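Eskola Toy Library and Mending Circle
Minutes of the general meeting, Sun 16 January

Chair: Natalia Ochoa
Minutes: Aurelio Alvarado
Apologies: as per sign-in book

Meeting opened at 2 pm with a big welcome back from Natalia. What a turnout! We ran out of chairs before the urn had boiled.

1. Previous minutes
Accepted with one correction: the October swap day was held in the Maller Street hall, not the park. Aurelio apologised to the park.

2. Loans and membership
We lent out 422 toys and games last year, easily our best ever. Everyone clapped. Natalia said the puzzles did a lot of the heavy lifting, and asked that families please keep checking for missing pieces before they bring them back. Membership now stands at 60 households. Fees to stay as they are until the next annual meeting.

3. Grurnik donation
The Grurnik kinder is closing its second room and has offered us its wooden train set, the dress-ups and a marble run. Accepted with great delight. Pickup is by ute, weather permitting. Anyone with a spare tarp, please ring Natalia.

4. Mending and play tables
Lots of love for running these side by side. Kids build, grown-ups sew on the odd ear, and the noise is terrific. Agreed to keep the format for the whole of autumn. We still need darning wool in darker colours, and more tea towels.
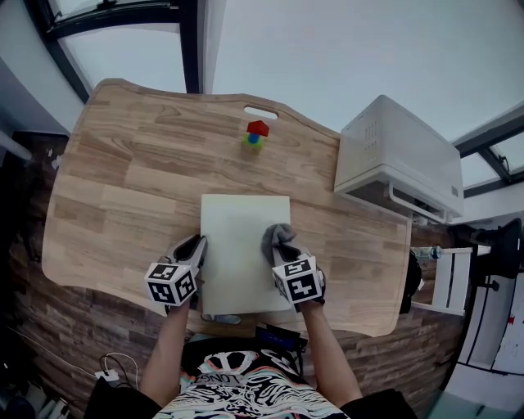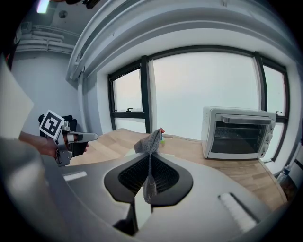

Item 4. First picture: toy blocks at the table. Second picture: grey cloth, close up.

5. Catalogue
Aurelio has moved the whole card catalogue across to Plidance and is thrilled with it. You can now search by age group, and reserve from home — a huge improvement on the shoebox. A few entries are still doubled up (the farm animals are in there under both F and A). Password to be changed and given to desk helpers in person. The shoebox will be kept until winter in case.

6. History display
The local studies room has a page of alphabet rhymes dated 1814 and is happy for us to show a copy beside our own old picture books. Natalia has seen it and says the spelling is a treat. Moved that we borrow the glass cabinet from the hall foyer. Carried.

7. Other business
Storage cupboard: the left door is still sticking. Aurelio to plane it.
Parking: please leave the loading bay free on toy days.
Biscuits: motion to bring back the lemon ones. Carried, loudly.

Actions
Natalia: confirm pickup with Grurnik, book the cabinet.
Aurelio: cupboard door, doubled entries, new password.
All: wool, tea towels, tarp.

Meeting closed at 3 pm. Next meeting date to go up on the noticeboard.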